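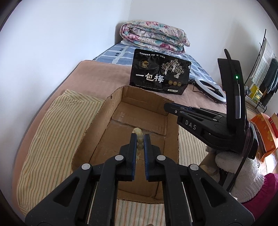
A reader on the Lurura mailing list wrote in that wrist-view imitation should be filed under teleoperation, and I get why, but I'm keeping it as its own entry.

Wrist-view imitation

Reading time: 2 minutes

Wrist-view imitation is a way of teaching a robot arm by doing the chore yourself, with a gripper in your hand and a camera riding along on it. No arm has to be in the room! You go to a kitchen or a bedroom, pick things up, put them down, and the recordings train the policy later (that's the part that eats your Friday).

The Drerkgate trial is the one I always come back to. It used 2580 short recordings from 26 homes, and the policy was then tested on small stackable objects in 13 rooms it had never met. Coins and buttons were the hard ones - a finger pad hides the very thing it's about to touch. Filport later tried the same recipe with 2 grippers at once, one per hand, and I love that version, though lining up the two video streams is a pain.

Comments

Konstantinidis: Does the pad color matter for training? We swapped ours in May and the grasps got worse.

mossy_bench: Would like a section on glove use please.

Related entries

Teleoperation
Two-handed grasping
Camera calibration at the wrist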